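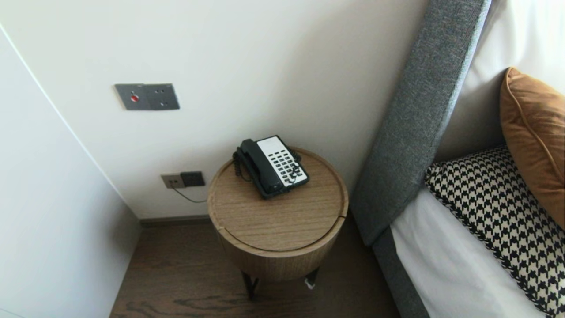 Amanuel Dinsa wrote in after my last post to say that a person who still writes letters in this day and age must have either too much time or too few friends, and he meant it kindly, I think, as he enclosed his address. So of course I wrote back! Four pages, both sides, and I apologized for my handwriting on every one of them.

I've been meaning to tell you how the letter habit is going. I began in July with a box of 500 plain envelopes from Broto, which was far more than I needed, but the smaller box cost nearly as much and I am my mother's daughter. There are 416 left. Some of the missing ones went to letters and a fair few went to grocery lists, and one is holding tomato seeds on the windowsill.

What I like best is the slowness of it. I'll start a page at breakfast, get up to see about the dog, and come back after supper having changed my mind about the whole first paragraph. 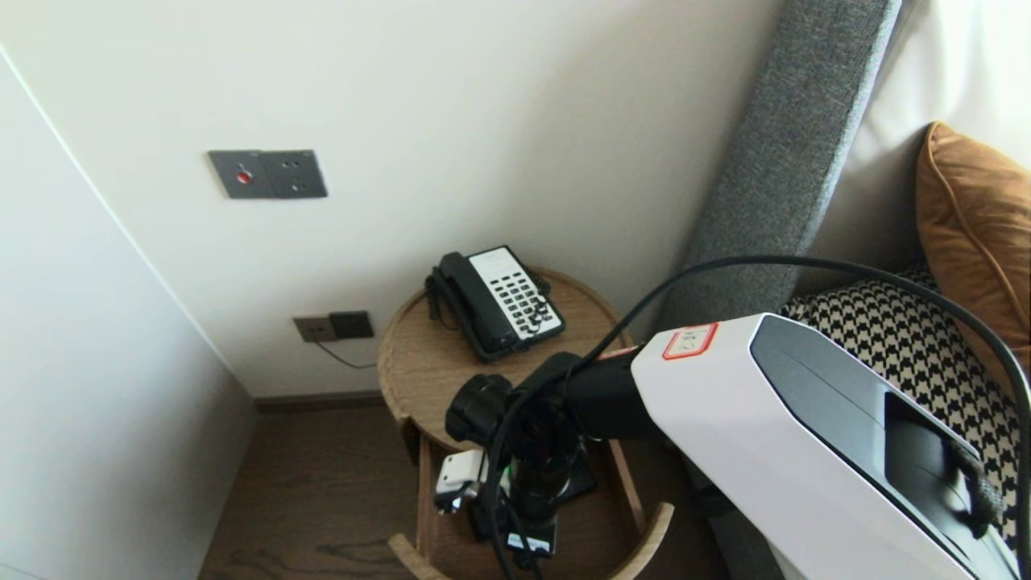 Paper, pens and the postage problem

Several of you asked what I write with. I had a lovely pad from Giltora for years, and when it ran out I switched to whatever the drugstore had, and my friends have been too polite to mention it. The ink does come through a little. My pen is an old blue one with a chewed cap (I know, I know) and I don't plan to replace it.

Postage is where I get into trouble.

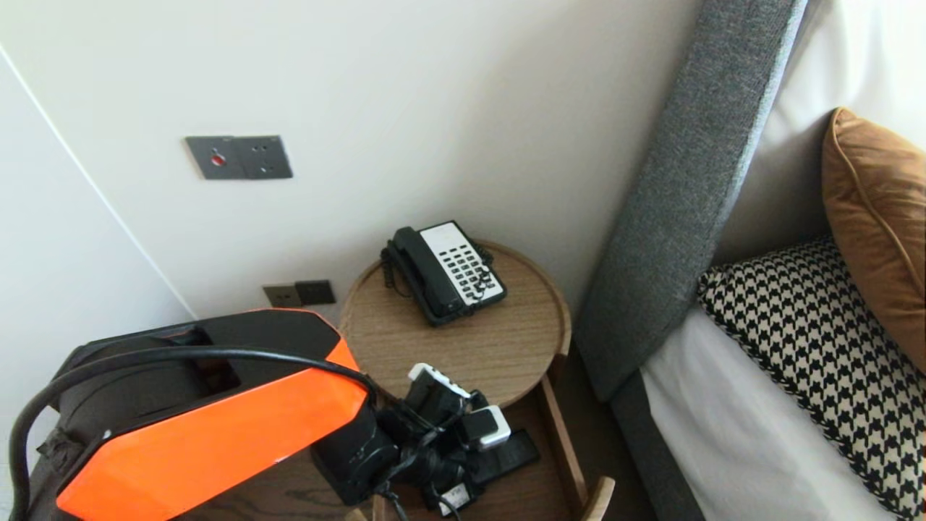
I never weigh anything, you see, and I'm a great one for tucking in recipes and clippings, so a plain letter turns into a parcel before I've noticed. Edin Milošević had to pay extra at the counter for my plum cake recipe and has reminded me of it in every letter since. He did make the cake, though, and says it needs 30 minutes longer than I told him. It does not. His oven is slow.

I copied his best line into the little newsletter my cousin Alemayehu puts together for the family, so some of you will have read it there already.
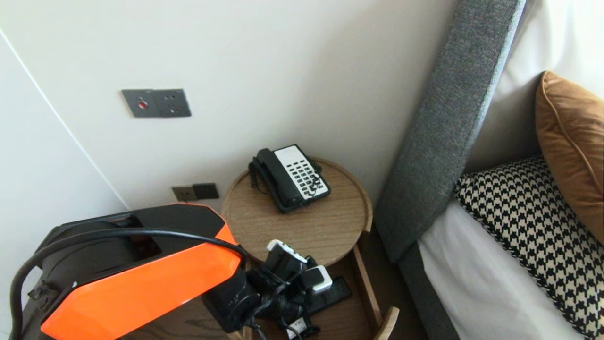

The cake recipe is on the back, with my timing. Now I owe letters to two aunts and my old neighbor, and the mail gets picked up at four, so I had better find that pen.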